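Kokedano Project
Progress report to the Theodorakopoulos Fund
Second reporting period
May 7, 2022

Dear friends at the Fund,

First of all, thank you for your patience with the form of this report. Your office kindly agreed that we could write in ordinary prose and leave the spreadsheet for the budget annex, and we have taken you at your word, perhaps a little too happily. What follows covers the period from October to now. It deals almost entirely with software, as the grant does, and it is longer than the last one because more has happened.

Where we were in October

You may remember that our first report ended on a slightly worried note. We had a working gripper, a working arm and a planner that could pick up cups, tubs and small containers from a table and put them where we asked, as long as everything stayed more or less where the overhead cameras had last seen it. When something shifted during the final approach, the planner did not know. It carried on to the old position, closed the fingers, and reported success if the motors stopped where it expected them to. We told you then that the next stretch of work would go into what happens in the last hand's width before contact, and that is where nearly all of it has gone.

The plan had four parts: a new state estimator for the close approach, a way of deciding when a camera picture should be trusted, a rewrite of the recovery behaviors, and better tools for looking back through our own recordings. We will take them in that order, although they were not done in that order at all. The tools came first in practice, for reasons that will be clear further down.

The close-approach estimator

This is the piece we are most pleased with. The old system treated the position of an object as a fact, fixed at the moment of planning. The new one, which we have been calling Culetti inside the team and have now given up trying to rename, treats it as a running guess that gets wider or narrower as the arm moves. Each new observation pulls the guess a little. If no good observation comes in, the guess widens, and the controller slows the hand down to match.

It sounds simple when we write it out like this, and the mathematics behind it is old and well understood. The trouble was in the timing. Camera pictures arrive late, joint readings arrive early, and for a good while we were mixing the two as if they belonged to the same moment. The hand would be corrected toward a place it had already left. We spent most of the winter on this. In the end every message was given a time stamp at its source, the estimator was taught to rewind and replay a short stretch of history whenever a late picture came in, and the wobble that had bothered us since the very first demonstration went away. The rewind buffer holds 600 milliseconds of history, a generous allowance for our equipment, and we have left it generous on purpose.

The estimator now runs at 100 updates a second on the computer that came with the arm. We had set aside money in the budget for a second machine, in case it would not fit, and we are glad to say that we have not needed to spend it. There is a note about this in the annex, with a request to move the amount to another line.

Deciding when to trust a picture

We had expected this to be the small item on the list, a week or two of tidying. It has been the largest.

During a grasp, the close-range views are the ones we want most, and they are very often the poorest ones we get. The hand moves, so the picture smears. An object comes near, so it fills the view and loses its outline. The perception software we started with had been trained mostly on calm, sharp, well-composed pictures, and when it was handed something else it did not say "I don't know." It gave an answer with the same confidence as always. A blurred patch of table could come back as an object, and an object at very close range could come back as nothing whatsoever, because its edges had run out of the picture.

So we built a gate. It sits between the camera and the object detector, and it gives each picture a score before anyone is allowed to draw conclusions from it. The score combines how much blur there is, how fast the arm reports it is moving, and how much of the view is taken up by something with no clear boundary. A picture that scores poorly is still kept, and still passed along, but with a tag saying what sort of poor it is. That last part matters a great deal to us. A motion-smeared view of an open surface and a soft, oversized view of a round container ought to lead to different behavior. With the first, the controller should slow down and look again. With the second, it may be that slowing down will not help, and the better thing is to rely on the joint readings and the last good estimate.
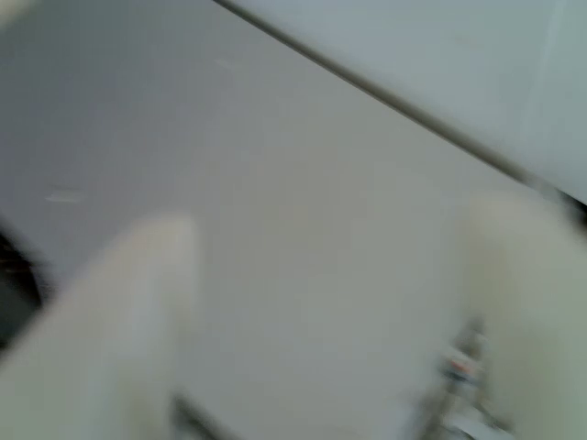 Gripper fingers and pale gray surface, smeared by motion

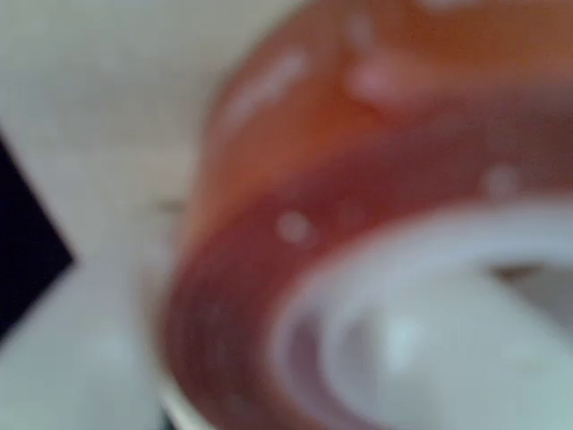

Red-orange container at very close range, out of focus

The first version of the gate was too strict. It threw so much away that the estimator was starved for most of the approach and the arm crept along as if it were crossing ice. The second version was too lenient. We are now on the fourth, which uses the tags described above and has a different threshold for each kind of trouble, and it has held up well enough that we have stopped fiddling with it every morning. To set the thresholds we sorted 1000 pictures by hand into the categories we cared about. It was dull work, shared out over several long afternoons with a good deal of coffee, and we learned more from it than from any of the cleverer things we tried. We had been arguing for weeks about cases that turned out to be rare, and had hardly talked about the common ones.

Recovery behaviors

Recovery is further behind than we had hoped, and we would like to be plain with you about that. The old behavior, on any kind of doubt, was to stop, lift the hand straight up and start over from the overhead view. It was safe and it was terribly slow. The new design has a set of smaller responses, such as pausing in place, backing away a short distance along the path just traveled, or opening the fingers a little wider and continuing, and a chooser that picks one according to the tag and the width of the current guess.

The responses themselves are written and work individually in simulation. The chooser is where we are stuck. It is prone to changing its mind, so that the hand backs away, decides things look fine, comes in again, and backs away once more. We have added a short memory that discourages it from repeating itself, and this has helped, but we do not think it is the right cure. Our present feeling is that the chooser should commit to a response for a fixed distance of travel, and we will test that next. On the real arm, for now, we run with only the pause and the back-away enabled, and the full lift kept as a last resort.

Looking back through recordings

When something went wrong last fall, finding out why meant opening three programs side by side and lining up the clocks by eye. We put up with this for much longer than we should have. The new viewer, Skarnstead, shows the camera pictures, the joint readings, the running guess and the score from the gate on one shared timeline, and you can drag back and forth through a grasp as slowly as you like. It also lets you rerun the gate with different thresholds on a stored recording, without touching the arm.

We did not promise you this tool in the proposal, and we are aware that it took time away from things we did promise. We would do the same again, though, and sooner. The timing fault in the estimator was found within days of the viewer being usable. Around 90 recordings from the early months have been converted so that they open in it, and the rest will follow as we need them. The viewer is a bit plain to look at, and the search function only understands exact names – something we grumble about and have not yet fixed – but it is open on somebody's screen at nearly every hour of the working day.

Changes to the plan

There are three changes we would like your agreement on.

We would like to move the work on stacked objects to the last period. It depends on the recovery chooser, and there is little point in starting before the chooser settles down.

We would like to use the money saved on the second computer for storage. Keeping the poorly scored pictures, with their tags, takes up far more room than we had allowed for, and they have become some of the most useful material we own.

Finally, we would like to release the gate as a separate package, with its documentation, ahead of everything else. It does not depend on our particular arm, and other groups working on close-range grasping could use it as it stands. The license terms in your grant letter seem to permit this, but we would feel more comfortable with a line from you confirming it.

What comes next

For the coming period, the chooser has first claim on everyone's time. Alongside it we will finish the documentation for the estimator, which at the moment lives partly in the code and partly in people's heads, and put together a fixed set of test grasps that can be run overnight after any change to the software. We have been relying on a loose collection of favorite tests, and it has become hard to compare this month's results with last month's. For the same reason we have left success rates out of this report. We have numbers, but they were gathered under conditions that kept changing, and we would sooner send you ones that mean something once the test set is in place.

The budget annex is attached separately, along with the revised schedule. If a visit is still of interest to you, any time after the overnight tests are running would suit us very well, and we would be delighted to show you the viewer on a live grasp.

With warm thanks from all of us,
The Kokedano team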